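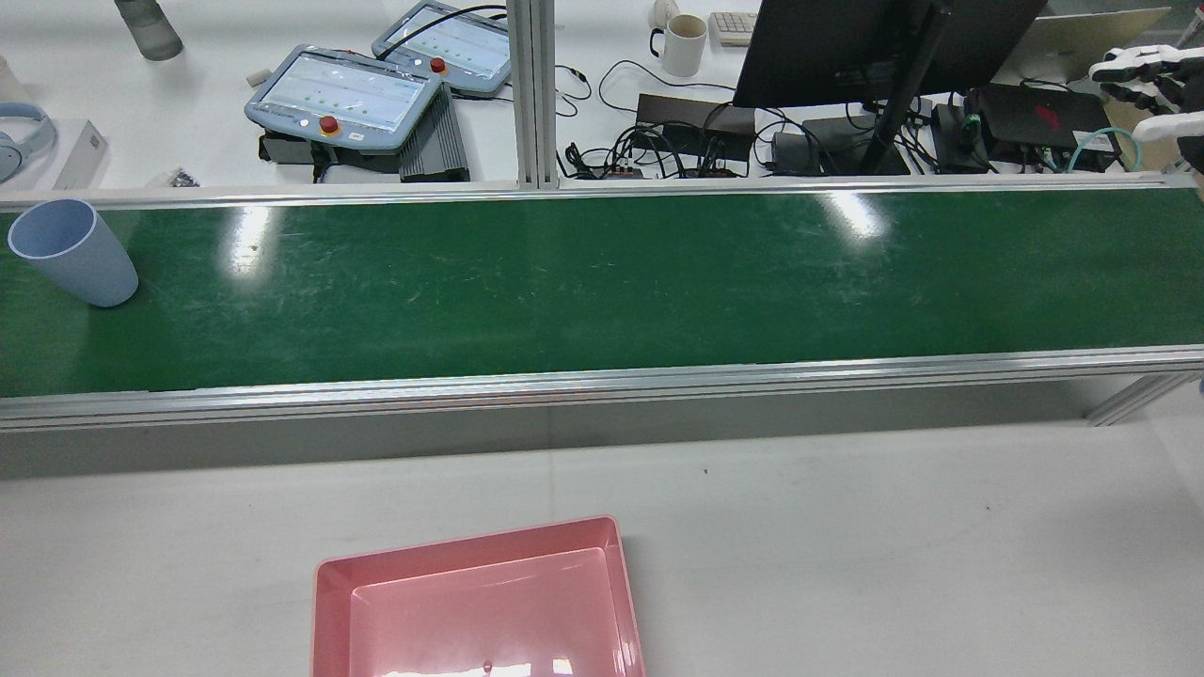
해시태그 이벤트 대행 제안서, 이 숫자들을 믿어도 될까요?

작성자 Ilham Rahman
분류 홍보/마케팅 > 소규모 식품 브랜드

병아리콩 크래커를 만들어 파는 작은 회사에서 홍보를 맡고 있습니다. 제품 이름은 Curkideck이고, 자사몰과 동네 식료품점 위주로 나갑니다. 광고비라고 부를 만한 돈을 써 본 적이 거의 없습니다.

얼마 전 Seltero라는 대행사에서 제안서를 받았습니다. 내용은 이렇습니다. 20대를 겨냥해서 "혼자 먹기 아까운 소리"라는 문구를 걸고, 크래커 씹는 소리를 짧은 영상으로 찍어 해시태그와 함께 올리면 추첨으로 제품 세트를 준답니다. 기간은 6주, 대행료는 260만 원. 경품과 배송비는 저희가 따로 부담합니다.

대표님은 문구가 재미있다며 좋아하시는데 저는 영 내키지 않습니다. 제안서에 사례로 나온 게 Magesa라는 소스 브랜드인데, "참여율 332% 상승"이라고만 적혀 있고 무엇이 무엇에 비해 올랐다는 건지 설명이 없습니다. 물어봤더니 "캠페인 전 대비"라는 답이 왔습니다. 캠페인 전에 댓글이 몇 개였는지는 안 알려주더군요. 매출 얘기는 제안서 어디에도 없고요.

저희 인스타그램 계정은 게시물 하나에 '좋아요'가 많아야 서른 개쯤 붙습니다. 이런 계정으로 참여형 이벤트를 하는 게 말이 되는지, 한다면 계약 전에 뭘 확인해야 하는지 경험 있는 분들 의견을 듣고 싶습니다. 대행사 관계자분들의 쪽지는 사양합니다.

답변 3개

Faith Ogola
채택된 답변

332%는 잊으세요. 댓글 세 개가 열세 개가 되어도 330%가 넘습니다. 기준값을 안 알려주는 비율은 숫자가 없는 것과 똑같이 취급하는 게 속 편합니다.

저는 차 브랜드에서 비슷한 걸 두 번 했습니다. 첫 번째는 대행사를 끼고 했고 응모작이 294건 들어왔습니다. 보고서에는 대성공이라고 쓰여 있었어요. 그런데 응모 계정을 하나씩 열어 봤더니 절반이 훨씬 넘는 계정에 다른 회사 경품 응모 글밖에 없었습니다. 이벤트만 돌아다니는 분들이죠. 그분들이 잘못한 건 전혀 없습니다. 다만 저희 손님은 아니었고, 행사 끝나고 다시 산 사람을 주문 내역에서 찾느라 오후를 통째로 썼는데 손에 꼽을 정도였습니다.

두 번째는 대행사 없이 기존 구매자에게만 메일을 보냈습니다. 응모는 89건. 보고서로 쓰면 초라하죠. 그래도 다음 달에 재주문한 분이 첫 번째보다 많았고, 올라온 글에 실제로 우려 마시는 모습이나 맛 얘기가 있어서 상세페이지에 허락받고 옮겨 쓸 수 있었습니다.

그래서 계약 전에 요구하실 건 이 정도입니다.

과거 사례의 시작 전 수치와 종료 후 수치를 비율 말고 원래 숫자로.
종료 한 달 뒤의 수치. 대부분 여기서 말이 없어집니다.
응모자가 올린 영상을 회사가 어디까지, 언제까지 쓸 수 있는지 적은 응모 약관 초안. 누가 작성하고 누가 책임지는지도요.
대행료 중 유료 광고 집행비가 얼마인지. 260만 원 안에 광고비가 없다면 팔로워가 적은 계정에서는 이벤트 글 자체를 아무도 못 봅니다. 있다면 대행사가 하는 일은 얼마짜리인지 계산이 나옵니다.
중간 해지 조건.

문구는 나쁘지 않다고 봐요. 하지만 문구가 마음에 드시면 문구만 따로 사겠다고 해 보세요. 반응을 보면 그 회사가 뭘 팔고 있는지 짐작이 갑니다.

Faraji Shirima

해 보세요. 요즘 젊은 사람들은 소리 나는 영상 좋아합니다. 안 하면 아무 일도 안 생깁니다. 우리 조카도 그런 거 자주 올려요. 경품은 크게 거세요, 태블릿 같은 걸로.

 ㄴ Ilham Rahman: 답변 감사합니다. 그런데 태블릿을 걸면 크래커에 관심 없는 분들만 오지 않을까요? 저희가 걱정하는 게 바로 그 점이라서요.
 ㄴ Faraji Shirima: 일단 와야 먹어 보죠.
 ㄴ Faith Ogola: 응모하는 데 크래커를 살 필요가 없으면 안 먹어 보고도 응모합니다. 구매를 조건으로 걸면 경품 관련 규정을 먼저 살피셔야 하고요.
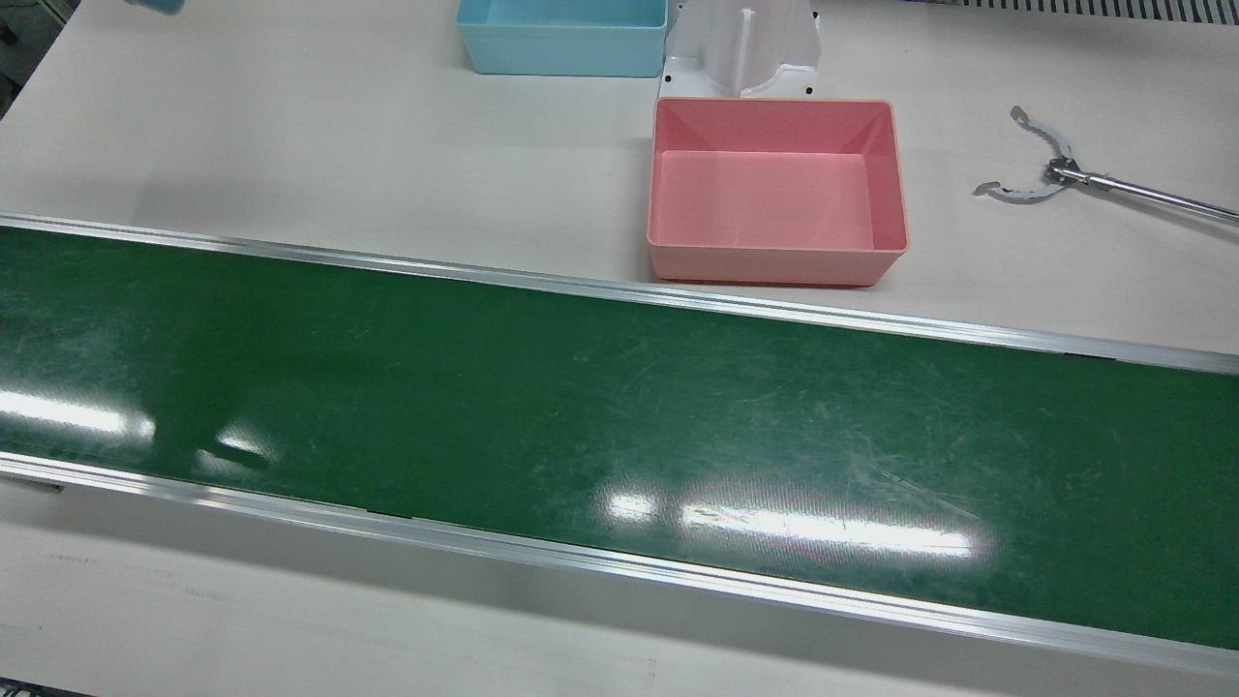

해시태그는 브랜드 이름으로 하는 게 좋은가요, 캠페인 문구로 하는 게 좋은가요?

브랜드 이름을 넣는 쪽이 안전합니다. 문구만 쓰면 검색했을 때 상관없는 글이 섞이고, 행사가 끝나면 그 태그는 버려집니다. 길어서 걱정되면 제품명만 태그로 쓰고 문구는 본문에 넣도록 안내하세요. 정하기 전에 그 태그를 직접 검색해서 이미 누가 다른 뜻으로 쓰고 있는지 확인하는 것도 잊지 마시고요.

Wenche Grønli

저는 대행사에서 일하다 나온 사람입니다. 쪽지 영업할 생각은 없으니 안심하세요.

Faith Ogola 님 말씀에 대체로 동의하는데 하나는 생각이 다릅니다. 참여형 이벤트를 매출로만 재면 거의 다 실패로 나옵니다. 크래커 한 봉지를 온라인에서 주문하려면 배송비가 아까우니까, 영상을 보고 동네 가게에서 집어 드는 사람이 있을 수 있어요. 이런 건 주문 내역에 안 잡힙니다. 물론 대행사가 이 논리를 방패로 쓴다는 것도 잘 압니다. 저도 회의실에서 그렇게 말한 적이 있고, 그때 근거를 대라고 하셨으면 못 댔을 겁니다.

가게 쪽 효과를 조금이라도 보고 싶으면 납품처 두세 곳을 정해서 행사 전 6주와 행사 중 6주의 발주량을 비교하세요. 행사 안내물은 그중 한 곳에만 붙이고요. 엄밀한 방법은 못 되고 날씨나 할인 행사 하나에도 흔들리지만, 도달 수 그래프보다는 쓸모가 있습니다.

그리고 제안서에 나온 "20대 겨냥"이라는 말을 저라면 제일 먼저 의심하겠습니다. 지금 크래커를 사는 분들이 20대인가요? 예전에 Mamis라는 이유식 브랜드 일을 할 때도 처음 안에는 똑같이 20대라고 적혀 있었습니다. 다른 고객사 제안서에서 쪽만 바꿔 넣은 거였어요. 연령대를 왜 그렇게 잡았는지 한 문단으로 써 달라고 하면 금방 드러납니다.

일정도 보세요. 6주는 깁니다. 추첨 이벤트 응모는 첫 며칠과 마감 직전에 몰리고 가운데는 조용합니다. 2주로 줄이고 금액도 줄여 달라고 해 보시고, 기간을 줄여도 금액이 그대로라면 그 이유를 글로 받아 두세요.

 ㄴ Ilham Rahman: 두 분 말씀대로 원래 수치와 연령대 근거를 메일로 요청했습니다. 오늘 오후에 답이 왔는데 "업계 평균을 크게 웃도는 성과"라는 문장이 하나 늘었고 숫자는 그대로네요. 연령대는 "트렌드 분석에 따른 것"이라고 합니다.
 ㄴ Wenche Grønli: 그 트렌드 분석 자료도 달라고 하세요.
 ㄴ Faith Ogola: 저라면 여기서 접고, 기존 구매자에게 메일부터 보내 보겠습니다. 메일 발송 도구는 무료 요금제로도 충분할 거예요. 수신 동의한 분들만 추리는 것 잊지 마시고요.
 ㄴ Ilham Rahman: 대표님께 그렇게 말씀드려 보려고요. 수신 동의 명단이 얼마나 되는지부터 확인해야겠습니다. 12월 전에 결론이 나면 여기 다시 적겠습니다.

이 질문은 아직 답변을 받고 있습니다.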